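2018-05-06

**Brirkberg drops its charge for takeout condiments after a long, sticky spring**

BRIRKBERG. Anyone who has stood at a lunch counter in this town since February, fries in one hand and fumbling for small change with the other, will be glad to hear that the little fee on ketchup, mustard and mayonnaise is going away. The town council voted last night to end the charge, which asked takeout places to collect 2 cents for every packet they handed across the counter.

The idea had started out kindly enough. Herine Park, down by the river, had become a hard place to keep tidy during the warm months, and the parks department figured that a good share of what its crews were picking out of the grass came from the food stands along the path. A small charge, the thinking went, would get people to take what they needed and leave the rest in the bin. The money was to go toward new trash cans near the playground and the boat landing.

What came in was around 3,000 dollars, a fair bit less than the town had hoped for, and a good part of that went right back out again on printing the counter signs and sorting out the paperwork. Shop owners said they were spending more time explaining the fee than collecting it. At Bañez, the sandwich place across from the bus station, the staff simply paid it out of the tip jar on busy days and called it even, and you can hardly blame them when the line is out the door at noon.

The vote was 8 to 2, and it came after a long evening of public comment, most of it good-natured. One resident brought a shoebox of packets she had been saving in her kitchen drawer for years and offered it to the council as back payment, which got the biggest laugh of the night. Others spoke up for keeping the fee, saying the park has looked better this spring than it has in a long while, and the two members who voted no said much the same.
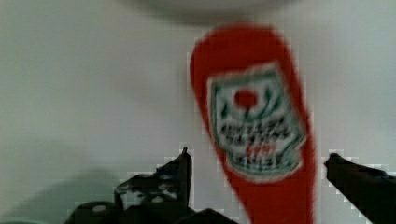
*A ketchup packet. Ketchup, mustard and mayonnaise were all covered by the charge.*

The trash cans are still coming, by the way. The council agreed to pay for them out of the regular parks budget, and the first ones should be in place before the summer concerts begin. Brevuvlow, the town just up the river, has been weighing a similar charge of its own and sent a couple of people to listen in.

Counter signs can come down right away, and shops have until the end of the month to turn in whatever they have collected. The town clerk's office opens at 9 each morning and will take the forms in person or by mail.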